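Visit to Pleka, Condport, 13/09/2018

We were a small party, four of us from the Fenar user group, and Vaughn Holloway met us at the door and took us straight upstairs. Pleka has two floors of the old Hutchins building. The lower one is desks and storage. The upper one is where the recordings come in and get sorted, and we spent most of our time there.

Most of the examples are gathered outside the building. People are sent out with a pair of hand-held grippers, one for each hand, and they do small jobs in ordinary homes: picking things up, moving them, putting them in and out of bowls and basins. A camera on each gripper records what the fingers are doing. The idea is that the learning system gets its examples from real kitchens, with real clutter, and no robot has to be carried up the stairs.
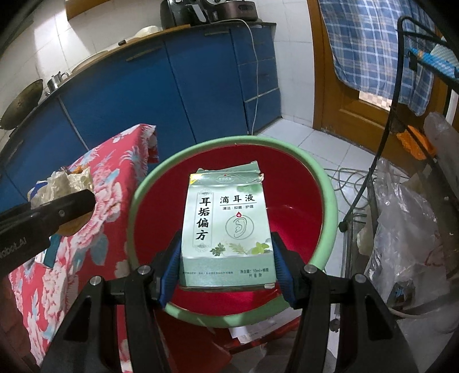
Each session lasts 60 minutes, with a break halfway. Holloway said new people try to go too fast and have to be slowed down in the first week. They practise on light cardboard boxes, because a box shows a heavy squeeze straight away. A batch is 496 clips, and every clip is watched once by a person before it goes any further. Clips where the object leaves the view are put aside in a separate folder – they are kept, but not used for training yet.

Quentin Gilbert runs the checking desk. He showed us the labelling screen, which is very plain: a box for the object, a box for where it starts and a box for where it ends up. Packaging in other languages is typed in as printed and translated later. He gets through 40 clips before he stops for tea.

I asked about the finger pads. They wear, and a worn pair grips differently from a new one, so the date of each change is written in a log. We didn't get to see the workshop where they are fitted, as it was locked for the day.

Parking is behind the building and is free. The next visit is in October, and names should go to the group secretary.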